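4 min read

I used to have a junk drawer. Then I had two, and then one August I went looking for a tape measure and found three dead flashlights, a bag of picture hooks I'd bought twice and a key to a house we sold years ago. So I emptied the lot onto an old bedsheet and started over, and I've been fussing with small storage ever since!

My first tip is to sort before you buy a single container. I know, the containers are the fun part. But I came home with a stack of pretty little boxes and half of them were too shallow for my glue bottles (they're still in the closet, holding nothing). Put your things in piles first, live with the piles on the table for a day or 2, and measure the tallest item in each one.

Screws, nails and wall plugs go in jars at my house. Baby food jars are perfect if you know anyone with a baby. I tape one screw to the lid of each jar so I can see what's inside from above — much quicker than reading labels, and my handwriting is terrible anyway. If a jar used to hold pickles, wash it with baking soda and leave the lid off overnight, or your screws will smell like dill until you move out.

Batteries get their own box, standing up, all facing the same way. Don't let loose nine-volts roll around with paper clips or steel wool. A bit of masking tape over the terminals takes care of it. 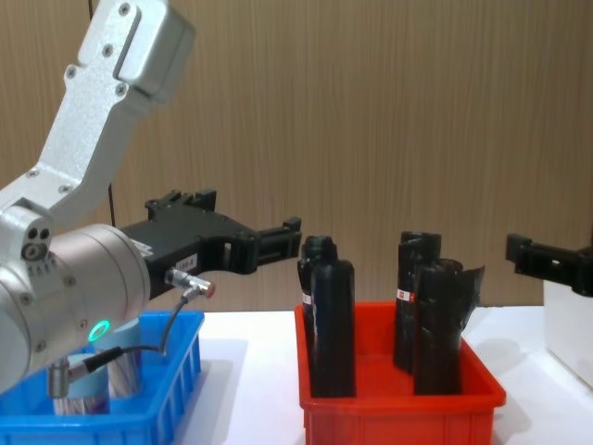 Silver, black and a little green light.

Next up, cords. I had a whole grocery bag of them and could name maybe five. My neighbor Gizella Mészáros gave me the best advice on this: wrap each cord loosely, slip it into a toilet paper tube and write on the tube what it belongs to. If you can't say what it belongs to, it goes in a "maybe" bag with today's date on it. Mine says April 2022. When a year has gone by and you haven't opened the bag, take it to the electronics recycling.

Small hand tools I keep on a strip of pegboard inside the closet door. Trace around each one with a marker so you know where it goes back. I skipped this the first time and the pliers ended up living in the kitchen for months. Leave a finger's width between tools, more for anything with a wide handle, and check that the door still closes before you screw the board down. (I didn't check. There are 17 holes in that door now, and spackle only hides so much.)

For sticky drawers, rub the runners with a plain white candle. It works on wooden runners best. On metal ones I just vacuum out the crumbs and wipe them with a barely oily rag.

And keep a pencil in there, a real one, on a string. You'll want it every time you hang a shelf.

Got a drawer trick of your own? Send it over, I read them all and try the good ones.

Contact | © Kurnico Home Notes | Back to top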